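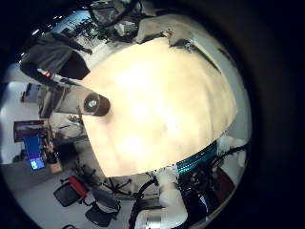

How to run a robot arm demo at an open day (and enjoy it)

We opened the workshop at Mukton to visitors again in February, and I've had several messages since asking how we set up the arm table. I love these days! So I've written down what we do, in the order we do it, for anyone with an arm, a table and a free afternoon.

Before the day

Pick one job and stick to it. Ours is picking up a part from one side of the table and setting it down on a marked spot on the other. It sounds dull on paper, but people will happily watch it for ages, and children start cheering for the gripper by the second go.

Write the job down in one sentence and tape it up where the person talking can read it. Then run it, start to finish, at the speed you plan to use in front of people. We did 33 full runs the evening before and noted every one that went wrong. Most of ours were down to the part being put back at a slightly different angle, so we drew round it in pencil.

Clear a working area and keep it clear. Spare tools, mugs and leaflets all creep onto a demo table if you let them. Put leaflets on a separate table near the door.

Setting up the table

1. Clamp or bolt the arm down and give it a good shove. If anything moves, start again.

2. Switch on and send the arm to its home position. Walk all the way round while it's there and check that no cable is pulled tight.

3. Move the arm slowly through the whole job by hand guiding, if yours allows it. Watch the cable at the wrist and at the base, particularly on the long reach.

4. Mark a line on the floor for visitors. Ours is well outside the furthest point the arm can get to with the gripper open. Measure it with the gripper open! We forgot the first year and had to move the tape with people already in the room.

5. Decide who holds the stop button. That person does nothing else: no chatting, no handing out stickers.

6. Set the speed limit. We cap ours at 300 mm a second for visitors, and it still looks lively.

Running the demo

Start with the arm still. Tell people what it's going to do, then ask them to guess which joint will move first. (Hardly anyone says the base.) Run the job once without talking over it, then a second time with someone explaining each step.

Eusebio Requena came over from Vallejo to help this year, and he had a lovely trick. He asked a visitor to do the same job with their eyes shut, using only finger and thumb. They fumbled, everyone laughed, and the whole group suddenly understood why we care so much about where the part is placed. I'm stealing that for good.

Keep each showing short. Up to 3 runs per group is plenty, and it leaves time for questions, which are the best bit of the day. Expect "how strong is it?" and "can it make tea?" over and over again.

When it misses

It will miss. Let people see it. Stop the arm, say what you think happened, put the part back on its pencil mark and run it again. One of our busiest groups gathered after a bad grab, and a girl at the front worked out that the part had been turned round before any of us did.

If it misses twice running, send it home and check the gripper pads before you carry on.

Packing up

Park the arm, power down, and only then unplug anything. Coil the cables loosely and label both ends while you still remember which is which. Save the program under a new name, with the month in it, so next year's helpers can find the version that was used.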